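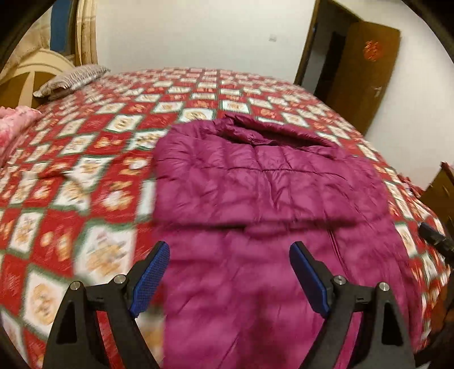 Second-hand phone, SIM works but no mobile data. Carrier settings or bad unit?

mossbank_kaz
Posted 5/9/20
Hello everyone, and thank you in advance for reading all this, I do tend to go on! I bought a used Skorport phone from Briltholm's refurbished store for my mother, who has been on Cuevas prepaid for years and does not want to change a thing. It was sold as unlocked. Calls come through fine, texts come through fine, but the minute she leaves the house and the Wi-Fi drops she has no internet at all. I've restarted it more times than I'd like to admit, and I moved her SIM to my own phone, where the data worked right away. Would you send it back, or is there something I should try first?
Kazimiera Adamczyk
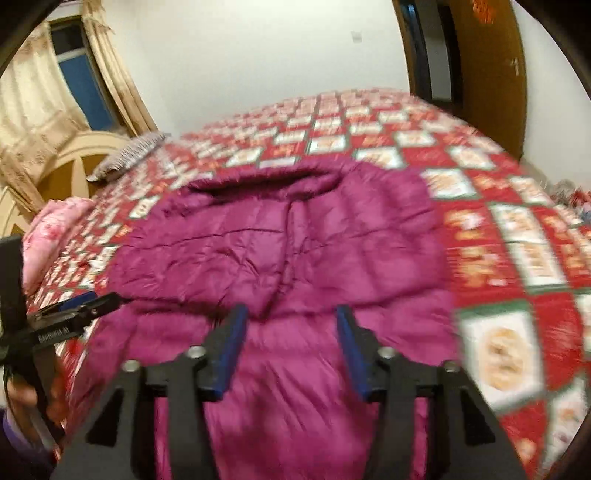 tilden_r
Welcome, Kazimiera! Please don't send it back yet. If calls and texts go through on her SIM, the phone is unlocked, so the store told you the truth there. My money is on the APN. Go into Settings, then Mobile Network, then Access Point Names, and see whether the old carrier's entry is still sitting in there. Mine had Imar's left over from the first owner. Add a new one with the Cuevas details (they'll text them to you if you call), save it, select it, and restart.

oldhandset
I'm going to disagree a little, with all respect to tilden. A phone that was sold through Imar can have Imar's software on it even after it's unlocked, and on some of those the APN screen is grayed out or forgets what you typed. I fought with one for a whole weekend before I gave up. If you're still inside the return window I'd use it. Life is short and mothers are impatient.

tilden_r
Fair enough, but it takes five minutes to look! If the screen is grayed out, then sure, back it goes.

pennywhistle3
Could be bands too. Look up the exact model number under About Phone and compare it with what Cuevas uses in her area. My sister's phone was fine downtown and useless out by the lake.

mossbank_kaz
You are all so kind. I went over after supper and tilden, you were right about the Imar entry, it was there plain as day. I could add a new one and it saved. She got one bar of data in the driveway and then it went away again, so now I'm wondering about pennywhistle's bands. The model number ends in 426, and the store page listed the one ending in 312.

oldhandset
Well, that's your answer for the store. They sent a different model from the one you paid for. I'd write to Briltholm tonight and put both numbers in the message.

tilden_r
Agreed on that one. Take a screenshot of the listing before they change it, and remember to sign her out of her account before you mail the phone.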